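How to load a Jomiler card before you ride

I moved to Fliromthorpe in May and paid cash on the bus for weeks (so much change in my pockets!) before I finally got a Jomiler card. Setting one up is easy once you know the order to do things in.

Pick up a blank card at the Jirolby transit center. It costs $2, and that doesn't include any fare.

Go to the card page and type in the number on the back. Mine ends in 3152, and I mixed up two digits the first time, so go slow. 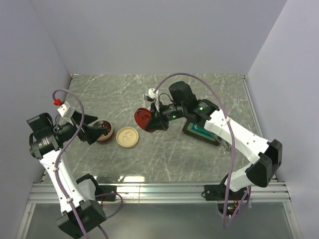 Next, add money. The smallest amount you can load online is $8 and the most a card will hold is $200. I put on $8 to start, then wait overnight before riding – online loads don't always reach the bus readers the same day.

When you board, hold the card flat on the reader until it beeps. Transferring to the Saber line? Tap again! Your transfer is stored on the card, so you won't pay twice.
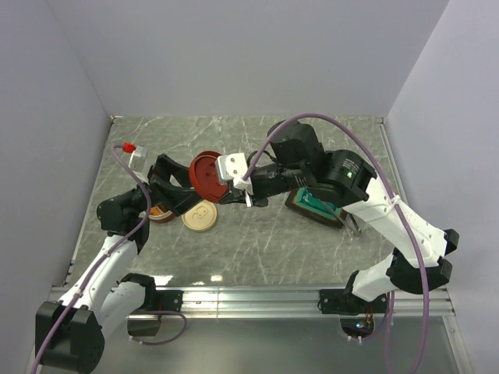
Two robot arms over a gray marble-patterned surface

Last thing: register the card in your name. If you lose it, they can move your balance to a new one.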